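Search this site
Search
Type and hit enter

24/06/2024
by Jolene Sheehan

So I've been going to bed at the same time every night since December, and I have opinions now!

It started because I was dragging through every afternoon, living on coffee and crackers, and my friend Vicente told me to quit buying fancy pillows (I own four, don't ask) and just pick a bedtime. I picked 10:15. My kids think this is hilarious. I'm the one who used to start a movie at midnight and then complain through breakfast.

The first 17 days were awful. I lay there wide awake, making grocery lists in my head and getting mad at a neighbor's wind chimes. Then one night I went out like a light, and the next night too, and I got a little smug about it.
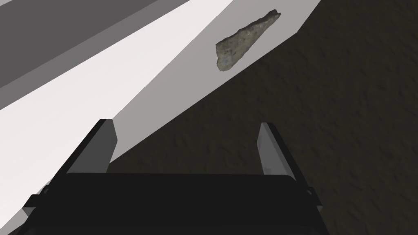 Black on the outside, pale gray on the inside.

What helped most was moving the phone charger into the kitchen. I hated it for a week - I kept walking down the hall to check on it like it was a baby - and then I bought a plain little alarm clock and got over it. I also read paper books again, mostly mysteries, two chapters and I'm gone.

Weekends are still a mess. My sister came to stay and we talked until 2 in the morning, and it took me days to get back on track. Worth it, though! Next I'm going to try giving up my late afternoon coffee, so if I'm grumpy in the comments, you know why.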